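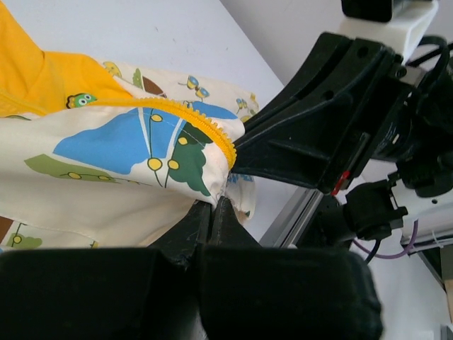

Frequently Asked Questions

Last updated 11 April 2023

Hello, and thank you for stopping by! I get a lot of the same emails (which I love, please don't stop), so I've put the answers in one place. If your question isn't on the page, there's a contact form in the menu and I read everything that comes through it, even when I'm slow.

What order should I read the books in?

The Bikness books can be read in any order, and I mean that. Each one follows a different couple all the way to their happy ending. But if you're the kind of person who hates knowing who ends up with whom before you get there (hi, me too), go with the order they came out:

The Ferry Winter
Second Boat to Bikness
A Room Over the Bait Shop
Slack Tide

The Dresano books are different. Those are a trilogy about one couple, and you really do need to start with book 1 or you'll have no idea why she's so mad at him in the vineyard. Book 3 has the wedding in it. I don't consider that a spoiler, there's a wedding dress on the cover.

Is Bikness a real place?

It isn't, and I'm sorry to everyone who has tried to plan a vacation there. I made it up on a long car ride and drew a map of it on the back of a gas receipt when we stopped for lunch. The ferry is borrowed from one I rode every summer as a kid, the diner is three different diners mashed together, and the hill with the church on it is there because I needed somebody to be out of breath during an argument.

Orton, the bigger town across the water where everybody goes to the dentist, is made up too. So is Dresano. I'd move there tomorrow if I could.

How steamy are they?

Medium, I'd say? The Bikness books have open-door scenes, usually two or three per book, and they're on the page but they aren't wall to wall. The Dresano trilogy runs hotter, especially the second one. Slack Tide is the mildest thing I've written, mostly because he has a broken collarbone for half of it.

If you'd like to skip those scenes, email me and I'll send you the chapter numbers. I've got the list saved and I won't think anything of it. My own aunt has the list.

Do you put content warnings in your books?

Yes, on the page right after the copyright notice. There's grief in most of my books because I seem to be incapable of writing a hero with two living parents. A Room Over the Bait Shop deals with a past miscarriage, and the heroine talks about it in some detail in chapters eleven and twelve. The dog never dies. There's a dog in every book and all of them are alive at the end, including the very old one.

Is there cheating in the Dresano trilogy?

No. I know how the end of book 1 looks. Please keep going!

Will there be more Bikness books?

Yes! Book five is the ferry captain's story, and I'm writing it now. I don't have a title I like and I don't have a release date, and I've learned not to give one out until the draft is done (longtime readers will remember the year I promised Slack Tide for April and it came out when the leaves were coming down). The newsletter always hears first.

After that I have one more couple in mind for the series. I've hinted at them since the first book. A few of you have guessed, and I've been writing back with a lot of smiley faces and no information.

Why did you change the covers?

I loved the old ones, too. The man with his shirt open on the dock got a lot of people to pick up The Ferry Winter, and I'm grateful to him. But the books inside are funnier than those covers let on, and I kept hearing from readers who'd expected something much darker. The illustrated covers sell a lighter story, and I think they're a fairer promise.

The old paperbacks are out of print now. I have a small stack of them left and I give one away in the newsletter every so often.
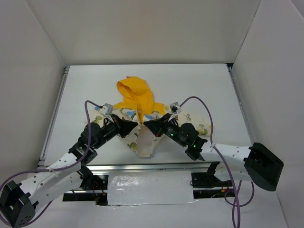 One reader wrote to tell me that she'd bought Second Boat to Bikness twice without noticing, once with each cover, and got four chapters into the new one before the scene with the flooded pantry gave it away. She wanted to know if I'd rewritten anything. I haven't, apart from fixing typos and one eye color, so if you already own the old edition you have the whole story. I've added a line to each book's page on this site that says the text is the same, and I should have done that from day one.

Where can I buy signed copies?

Bakke Books ships signed paperbacks for me. Put the name you'd like in the order notes, and spell it out even if it seems obvious to you. I go in and sign whatever has piled up, so it can take a couple of weeks. If your book is a gift with a deadline, say so in the notes too.

I don't keep stock at home anymore. I used to mail everything myself from the kitchen table and I was terrible at it - one poor woman got three copies of the same book and a water bill.

Can I get a bookplate if I already own the book?

Sure. Send me a self-addressed stamped envelope (the address is on the contact page) and I'll send back a signed bookplate and a bookmark, for as long as I have bookmarks. I had 1,000 of them printed and I thought that would last forever.

Are your books in audio?

The Dresano trilogy is, all of it, with two narrators. The first two Bikness books are as well. The other two aren't there yet, and it comes down to money, since I pay for the recordings myself. As soon as one book earns enough to pay for the next, I'll book the studio time.

Can I ask my library to carry them?

Please do! Most libraries have a request form on their website and they pay attention to it. Library readers count exactly as much as any other kind to me, and a library copy is how I found just about every author I love.

How do I join your advance reader team?

I open sign-ups once before each new release, through the newsletter. There are 50 places. You get the ebook early and in return I ask that you leave a review somewhere in release week, and it can be any kind of review. Three stars and "the hero sulks too much" is fine (he does sulk too much).

If you missed a round, just try again next time. I don't carry the list over from book to book, so everybody gets the same shot.

I found a typo. Do you want to know?

I do. Give me the title, the format, and a few words on either side of it so I can search. Page numbers don't help much with ebooks, but in the paperback they're great. The all-time favorite is on page 222 of the first printing of Slack Tide, where he "kissed her on the check." I fixed it in the ebook and then felt a little sad about it.

Will you read my manuscript?

I can't, and I'm sorry, because I know how much nerve it takes to ask. I'm slow enough with my own pages. What I'd suggest is finding two or three people who read a lot of romance and asking them where they put it down to go do something else. That one question taught me more than anything else I tried.

Do you outline?

Badly. I know the first meeting, the big fight, and the last line, and I find my way between them with a notebook full of arrows. The Dresano books had a real outline because I had to keep a lie going across all of them, and I used so many sticky notes that the closet door still has a gummy patch on it.

Would you come talk to our book club?

If you're meeting by video, there's a good chance! Evenings are best. I'd ask that at least some of you have finished the book, and that you let me know ahead of time if you hated it, so I can bring snacks. In person is harder, but ask anyway if you're within a day's drive of Bakke Books, and we'll see if I can sign stock on the same trip.

There are discussion questions for all the Bikness books under the Extras tab. The ones for Dresano are half done. The recipe for the lemon cake in A Room Over the Bait Shop is in there as well, and yes, it really does take that much butter.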